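Ulico opens small appliance reuse counter in Flestport

Category: Company News | Home & Kitchen
Last updated: August
Reading time: 3 minutes

Household goods reseller Ulico has opened a counter for second-hand kitchen appliances at its Flestport shop. Toaster ovens, kettles, rice cookers, hand mixers and similar worktop appliances can be handed in there, and checked ones can be bought.

The counter follows a trial at the company's Manalo shop, where customers handed in 1421 small appliances. Toaster ovens were the largest single group, at 244. Most were older models that their owners had replaced or had no space for after moving house.

"People hold on to a toaster oven for a long time," said Cherry Mae Yap, who manages the Flestport shop. "When they do part with one, they would like it to go to another kitchen. We were getting asked at the till every week whether we took them, and until now we had to say no."

Appliances can be handed in during normal shop hours. Staff look over each item at the counter, write down the make and give the customer a receipt. It then goes to the workshop behind the shop, where it is cleaned, tested and priced.
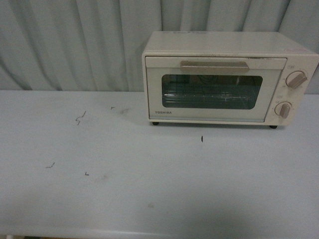
Testing a toaster oven takes up most of a morning. The technician first examines the flex, plug and door hinge, then runs the oven empty through its settings. Temperature is checked with a probe on the rack at 200 degrees. An oven that does not hold its heat is set aside for repair or parts. The timer is run to the end twice, and the door is opened and shut with a loaded tray inside.

"The simple ones with turning knobs are the easiest to keep going," said Dindo Lumbao, workshop lead. "There is a timer, a thermostat, a heating element and a door. If the thermostat has drifted I can often put that right. Crumbs are the main problem. They get under the lower element and burn on, and that is where a lot of the smell comes from."

Cleaning is done by hand with warm soapy water and a soft cloth on the outside, and a brush inside. Racks and crumb trays are soaked overnight. The workshop does not repaint cases or polish off old printing, so buyers should expect some yellowing and worn lettering on older appliances. Stickers from previous owners are removed where they come away cleanly.

Each item that passes is sold with a card giving the date of the test, the name of the technician and any faults that were put right. Where the maker's instructions are missing, Ulico supplies a single printed sheet on safe use. For toaster ovens, the sheet tells buyers to leave clear space at the back, sides and top, to keep the oven away from curtains and blinds when it is in use, and to unplug it before emptying the crumb tray.

Appliances sold at the counter can be returned within 8 weeks if they stop working. Customers who hand in an item may take a voucher towards anything in the shop, or ask for its value to go to the Pisteo community kitchen, which runs cookery classes in the town.

Charito Ocampo, who teaches the classes, said toaster ovens suit many of her learners. "Plenty of them live in one room with no full oven," she said. "You can bake fish or a tray of vegetables in a small one, and you are not heating up the whole room to do it."

The counter cannot accept microwave ovens, deep fat fryers or anything with a cut or taped flex. Appliances should be brought in cool and empty, with their racks and trays if the owner still has them. Very heavy items can be left at the side door, where there is a bell.

Ulico plans to run the counter alongside its existing shelves of pans, crockery and storage jars. Jericho Salazar has moved from the Manalo shop to run it day to day.

Press enquiries: Mark Anthony Sarmiento, Ulico press office, Flestport.

Tags: kitchen appliances, second-hand, toaster ovens, repair, Flestport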